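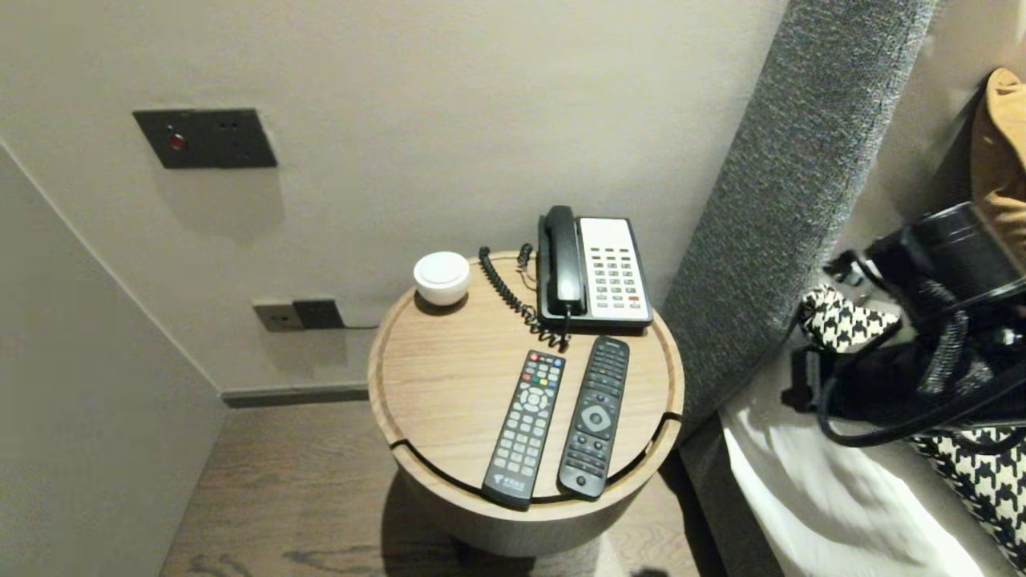

Chapter 2: What Will It Really Cost?

I bought my first robot arm the way most people buy a sofa. I looked at the price, looked at the money I had, and left the rest for later. Later came quickly! By the end of January I had an arm at Busden and no money left for cables, fingers or anybody's time to set it up, so I went back and begged for more.

This chapter is my attempt to save you the begging. We'll build a budget for one small job, the sort a hotel might ask for: tidying a bedside table and putting things away in a drawer. I'll call it the Gullgate job, after the hotel I planned it for. Gullgate has 131 rooms, and my first mistake was pricing all of them. Price one room. Get that right, and then worry about the other 130.
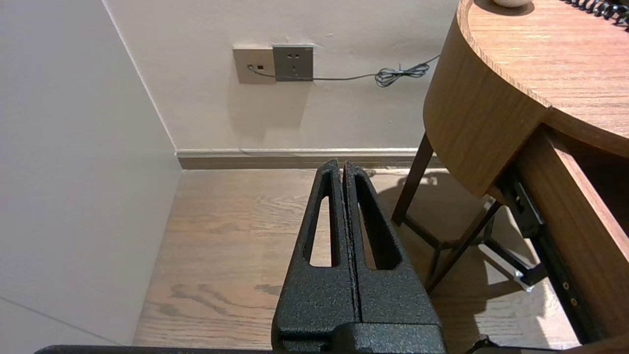 Start your budget at the fingers. I know that sounds backwards (the arm is the big number, and it's the one your manager will ask about), but the fingers decide what the arm can pick up, and they're the part you'll change most often. It's also where you find out how tight the space is. Look at what a pair of fingers has for neighbours when it gets down beside a desk: an open drawer with a metal slide, thin dark legs, a grey cable sagging along the wall. Any of those could mean a bump, and bumps mean spares. I put 18 pairs of fingers in the Gullgate budget and was told off for it. I'd do it again.

Next, the arm. I had two quotes, one from Yao and one from Tidus, and the cheaper one left out delivery, training and the stand. Ask for every quote on the same list of items, and write that list yourself before you ring anyone.

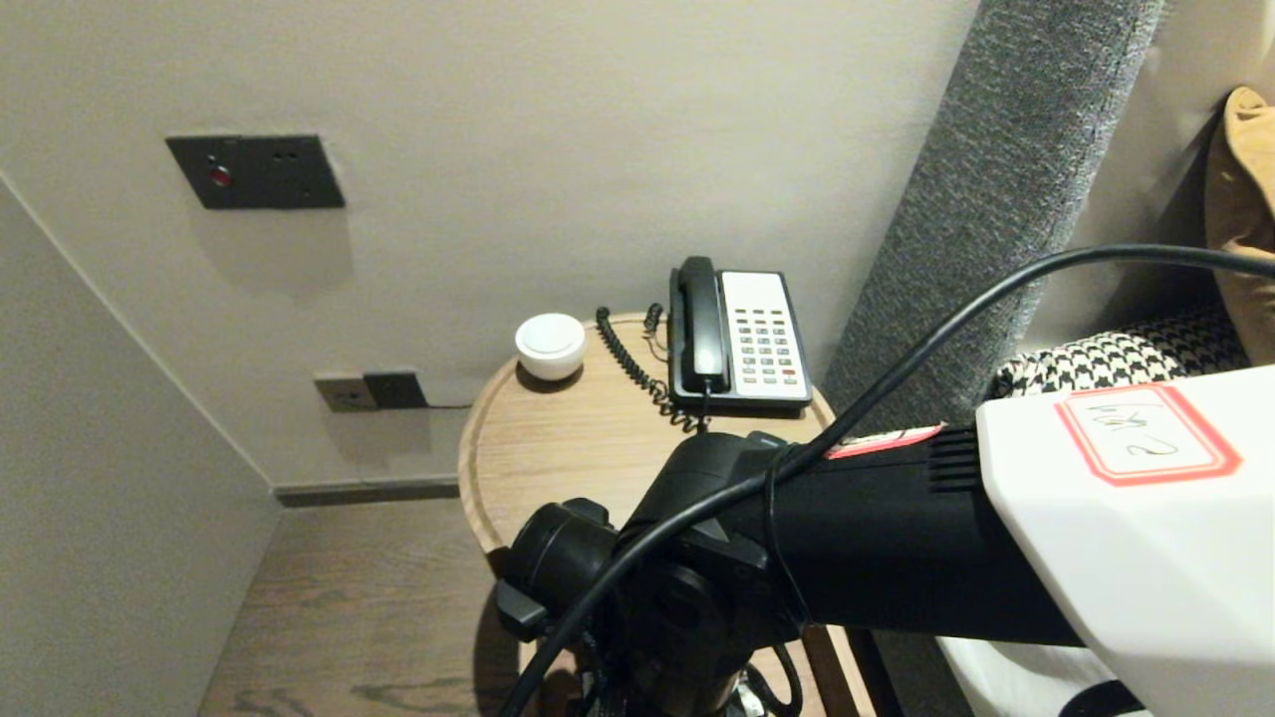

Figure 2.1 An arm reaching over a bedside table. Note the long black cable looped over the arm.

Cables get a line of their own in my budgets now. So does floor space, and so does the time spent walking about with a tape measure. At Gullgate I allowed £2,000 for what I called "bits", which covered brackets, tape, labels, spare leads and a trolley, and the whole lot went before the first trial run.
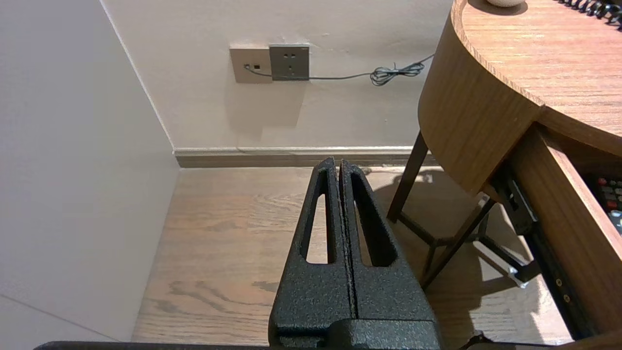

Then there's the time of the people who already work there. Somebody has to move the furniture, find the sockets and show you how a room is meant to look when it's finished, and those hours belong in your budget even if no invoice ever turns up for them. I ask for them in writing, early, with the name of the department that will pay.

Before you go on to section 2.1, pick a small job you know well and write down everything you'd need to buy for it. Leave the prices blank for now. We'll fill them in together as we go.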